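Mapplebeck Cloths

Version 2, August

Mapplebeck is a set of 649 short recordings of household cloths being picked up, spread out and folded. Most are kitchen towels, napkins and dust cloths from the Cenley linen range, plus a few older pieces that came out of a drawer.

Contents

clips/ - 649 recordings, one folder each
cloths.csv - one row per cloth, 22 rows
splits/ - train (568) and held out (81)

Cloth names in cloths.csv are color first, then fabric. Pale greens are all filed under "mint", including two that Cenley sells as sage.
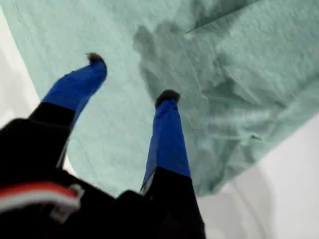 Every clip starts with the cloth crumpled. It was dropped from shoulder height and left as it fell, so the starting shapes vary a lot. Cloths were washed before first use and never ironed. Size in the csv is measured flat, after washing.

Known problems

18 clips have no fold label. They are listed in missing.txt.
The fabric column mixes "cotton" and "woven cotton" - treat them as the same.
The Dendari napkins shrank between version 1 and version 2. Use the newer sizes.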